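Robots on the cable bench: what happened to your job after they came?
Forum: Shop Floor Talk > Automation at work
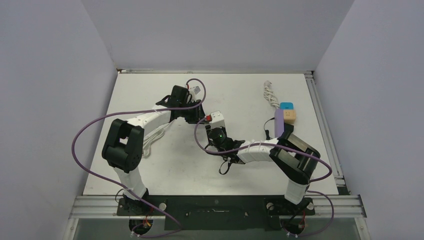 Did anyone here lose hours when the robots started at your workplace?
In our plant the hours stayed the same, but the evening shift was closed and those people moved to days.

I am writing from the Brovby site, where we sort and bundle power cords and small electrical parts. We got a two-arm cell in May. Before this, every cord was folded and tied by hand. Now I spend half of my day loading the table and checking what the arms did, and the other half still bundling by hand the types it can not do. I would like to hear how it is for others, mainly about pay and job titles, because ours are "under discussion."
— benchside_dk

Posted by: kettle_and_tape
Same story at my place, only bigger. We have 404 types of cord and adapter on the list and the cells are allowed to touch a small part of them. All the rest is people. My hands hurt less than two years ago, I must say this. The folding was bad for my thumbs and the company doctor wrote it down many times.

What I don't like is the standing and waiting. When you bundle by hand you have your own speed. When you watch a machine you have its speed.

Posted by: Rundkabel
I don't agree about the waiting. Waiting is only bad if the planner makes it bad. On our line one person looks after 2 cells and does the labels in between, so the day goes quickly. Ask for a second task, but ask for it in writing, or it becomes a third and a fourth task.

Posted by: benchside_dk
Rundkabel, did they pay more for looking after two?

Posted by: Rundkabel
A little. They called it a "skill step." It took five months and one unpleasant meeting. We had to show that we clear stops ourselves and don't call the technician each time a cord gets caught.

Posted by: night_stock_fodton
I was on the evening shift at Fodton and I see it differently from you people on days. The hours stayed the same on paper, yes. But I lost the evening supplement, and I had chosen evenings so I could be home when my father needs someone in the morning. To say "nothing changed" is easy if it did not happen to you. The manager showed us a slide with 2,000 bundles per day as the goal, and there was not one line about the people who must change their life.

Posted by: benchside_dk
You are right, and I wrote that part too quickly. Two of our evening people left before summer for the same reason. I am sorry about your situation.

Posted by: kong_retired
I started in packing when we had no belts, only trolleys. Each new machine was the end of the world and then it was not. Learn the cell, be the one who knows it, and you will be fine.

Posted by: night_stock_fodton
With respect, you are retired. There is one cell and there were nine of us. We can not all be "the one who knows it."

Posted by: dborkowska (Damian Borkowska)
I am a shop steward at Pluline, so maybe this is useful. We made an agreement before the cell was switched on, and I would advise everyone to do it in this order. Three points were important for us:

Supplements are kept for twelve months if the shift is moved.
Training is in paid time, for everyone on the bench and not only for the ones the foreman likes.
The count from the machine is not used to compare persons.

The last point was the hardest. The best day of the cell was 1,269 bundles and somebody from the office already wanted to put this number on the wall next to ours. We said no. A person also finds the bent pin and the wrong plug, and this is not in the count.

Posted by: kettle_and_tape
Damian, can you ask for the twelve months afterwards, or is it too late when the cell is already running?

Posted by: dborkowska (Damian Borkowska)
It is harder, but it is not too late. Check if your agreement says something about "changes in working method." Ours did, and nobody had read that page for years. Send me a message and I will give you our text — without the names.

Posted by: benchside_dk
I will also send a message. Our next talk with the management is after the holidays and I would like to bring something on paper.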